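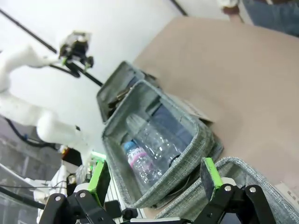
Mercy Kinyua wrote:
> Does anyone pack the water bottle lying down? Mine goes in upright and then the lid won't zip over it. Am I meant to buy a shorter bottle or a taller bag. Also what do people do about food getting damp, I lost a cheese roll to it in February and am still cross.
> Mercy

Mercy, lying down, always. Put it in corner to corner, on its side, then build round it. Grey fabric bag with the padded walls, same sort as half the list has by now. A plain plastic bottle with a screw cap is fine, no need for anything clever.

Order I do it in:
bottle first
roll or sandwich box against the far wall
fruit in whatever gap is left
crisps last, on top, or they're crumbs by Chege

Damp: tea towel round the bottle if its been in the fridge. Just a thin one. And do the cap up again after you think you've done it up.

Don't bother with the Trandik ice packs, I had 2 and they take up the whole bag. Frozen flannel in a freezer bag does the same job untill lunch.

Will answer the thing about flasks tonight, got to get out of the door. Coach is the 759 for anybody still asking, bags on laps please, the rack is tiny.

J.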